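The Arm That Forgot to Stop

I had my coat on when the drop happened. I'd spent most of the afternoon in the lab at Clitura, scribbling in my notebook while a white robot arm picked things up and put them down again, and I was thinking about dinner. Then there was a thunk from behind me, and Olga Villalobos said a word this magazine doesn't print.

The arm had let go of a mug. Fine, arms do that. What had Olga swearing was the part that came next. With nothing in its grip, the arm kept right on going, all the way down to where it was supposed to set the mug, and it pushed. It leaned on the tabletop like somebody trying to close an overstuffed suitcase, and it stayed there until she reached over and hit the big red button.

"It thought it still had the mug," she told me, once we'd both calmed down a little. "It was trying to put down something that wasn't there."

That was in March. I had come for a cheerful story about robots that tidy up (my kitchen could use one!), and I went home with a different story and kept coming back until I understood it.

So, a little background. The arm runs on a controller called Clarier, which Olga's group has been building on for a while, and the grip sensing comes from a package called Kravchuk. Clarier decides where to go. Kravchuk tells it whether there's anything in its hand. The whole setup depends on those two talking to each other constantly, and for a very short stretch that afternoon, they weren't. The gap was 300 milliseconds. I tried to say "one Mississippi" in 300 milliseconds and got as far as "one Mi."

When the messages went quiet, Clarier did what it had been told to do, way back when, by somebody in a hurry. It held on to the last answer it had gotten. The last answer was "yes, holding." And when the messages came back, a counter was off, so every new one got tossed out as old news. The arm would have believed in that mug forever.

What bugged me was how ordinary the things on these tables are. You walk in expecting steel parts and warning tape, and you get a bowl, a cup and somebody's idea of a junk-drawer cleanout.
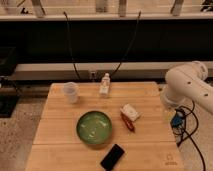 Bram Nijs thinks I'm being too easy on the sensors. A stale reading should never be allowed to count as a reading, he wrote after seeing a draft of this piece, and if a controller can't tell how old its information is, it has no business moving at all. He added that he would have pulled the plug on the entire project for a month. Olga, when I read her that, laughed and said a month would have been nice, she could have used the sleep.

She did pull the plug for a while, though. First they went back through the logs, all 1293 runs, looking for any other time the messages had gone quiet. I figured they'd find one or two. They found 33. In every one of those the gap had come while the gripper was open and the arm was on its way home, so the stale answer was "no, not holding," and it happened to be right. It had been getting lucky for months and everybody in the room, me included, had been calling that reliable.

I asked Olga if she felt bad about it and she gave me a look. Then she said yes, of course, she has a kid who visits the lab and likes to put his elbows on the tables. 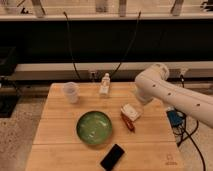

Clitura Manipulation Safety Team

The fix came in two pieces, and I'll spare you most of the second. The first is that every grip message now carries a time stamp, and anything too old gets treated as "I don't know." An arm that doesn't know has to stop where it is and wait for a person. The second is a limit on how hard it can press while it's setting something down, whatever it thinks it has in its hand. Olga calls this one the suitcase rule, and yes, I am taking credit for that.

Then came the dull part, which I sort of loved. They broke it on purpose. Over and over they cut the messages at the worst moment they could think of and watched what the arm did. The list of ways to break it is named Cakier, it has 136 entries, and I sat through way more of them than I needed to. Number after number, cut, stop, reset, write it down. The first time through, four of them failed, all with small light things that the sensor had trouble feeling in the first place. Olga seemed almost pleased. She likes a failure she can make happen twice.

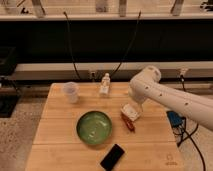
The arm over the tabletop at Clitura, with the small white box beneath it.

I still think about the push. I've watched machines crash into stuff, and it's loud, and everyone jumps, and then it's over. This was quiet and it just kept going. When I asked Olga what she'd tell other labs, I was hoping for something grand. She said to go check what your controller does when the sensor shuts up, and to do it today, and could I please move my coffee off her table.

The last of the four failures was still open when I filed this. They're trying a different fingertip pad.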